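December 23, 2022

Last working day before the holidays, and I want to write down a little before I forget it.

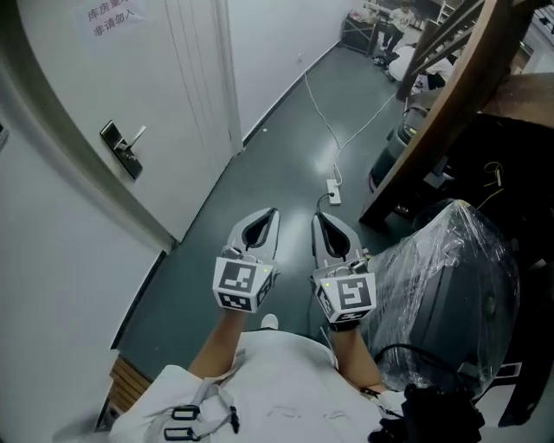
*Both grippers open, in the corridor by the storeroom door.*

I have now spent nine weeks with these things in my hands. In April I was still packing orders at Derberg, and I was quite good at it. Now I do the movements slowly, again and again, so that the machines can learn them. My wrists are tired in a different place than before.

Kai asked at lunch if we are not teaching away our own jobs. Liliana was cross with him and said he should eat. But I saw that she also thought about it. From the old packing line, six people have moved to our group and eight went to the returns desk. Hildegard took her pension early. She says she is content, and I try to believe her.

What I miss is the talking. At the line we could chat all day over the boxes. With the grippers I must look where my hands go, and when I speak I become careless and must repeat the piece. Today I had to repeat up to 139 times, Aurelia has the list.

The pay is a bit better, this I should also write. In January they will tell us about the new shifts. I have not asked which one I will get. Tomorrow I must buy the carp and call my mother.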